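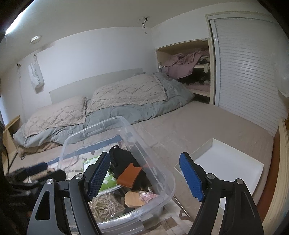 *Durchsichtige Kunststoffkiste mit allerlei Kleinkram.*

**Diltthorpe, 2023-12-28** – Tauschregal zieht um, Annahme vorerst gestoppt

Wer nach den Feiertagen Aussortiertes loswerden will, muss sich gedulden. Das Tauschregal im Durchgang zur alten Markthalle nimmt seit gestern nichts mehr an. Grund: Der Durchgang wird saniert, das Regal muss raus. Neuer Standort wird der leerstehende Laden in der Hamthorper Straße, ehemals Farben Groen. Schlüssel sind übergeben, Strom läuft noch nicht.

Mitnehmen geht weiter, bis das Regal leer ist oder abgebaut wird. Je nachdem, was zuerst kommt. Abgebaut wird in der zweiten Januarwoche, genauer Tag steht noch nicht fest, hängt an der Baufirma.

Im neuen Laden dann deutlich mehr Platz. Bisher war alles auf 4 Meter Regal gequetscht, Bücher oben, Geschirr unten, Kleinkram in Kisten dazwischen. Künftig gibt es einen eigenen Raum für Kleidung und eine Ecke für Bastel- und Nähzeug. Letzteres war zulezt besonders gefragt, heißt es vom Trägerverein. Schnur, Stoffreste, Leder, Knöpfe. Geht meist am selben Tag wieder weg.

Sorgen macht dagegen der Müll. In der Woche vor Weihnachten standen mehrfach Säcke vor dem Durchgang, nachts abgestellt, vom Regen durchweicht. Ein kaputter Röhrenfernseher war auch dabei. Die Entsorgung hat den Verein in diesem Jahr 243 Euro gekostet, mehr als doppelt so viel wie im Vorjahr. Deshalb im neuen Laden: Annahme nur noch während der Öffnungszeiten, und nur was eine Person tragen kann. Möbel weiterhin gar nicht. Elektrogeräte nur mit Kabel und nur nach kurzem Test am Tresen.

Die Stadt schießt 2.000 Euro zum Umzug dazu, einmalig. Davon werden Farbe, Lampen und ein gebrauchter Tresen bezahlt. Die Miete übernimmt bis Mai die Firma Skarano, der das Haus gehört. Was danach kommt ist offen. Im Gespräch ist eine kleine Umlage unter den Geschäften in der Straße, beschlossen ist nichts. Einzelne Händler sind skeptisch, vor allem wegen der Parkplätze. Davon gibt es vor dem Laden genau einen, und der ist Ladezone.

Gesucht werden noch stapelbare Kisten mit Deckel, am besten durchsichtig, damit nicht jeder alles auskippt. Auch Kleiderstangen und zwei Trittleitern. Angebote bitte per Zettel in den Briefkasten am neuen Laden, nicht ans alte Regal hängen, da wird er abgerissen.

Etwa 200 Leute nutzen das Angebot nach Schätzung des Vereins jede Woche, im Sommer mehr. Eröffnet werden soll Ende Januar, wenn der Strom bis dahin da ist. Öffnungszeiten folgen, vermutlich zwei Nachmittage und ein Vormittag pro Woche. Der Durchgang selbst bleibt wärend der Arbeiten gesperrt, Fußgänger zur Markthalle bitte über den Hof.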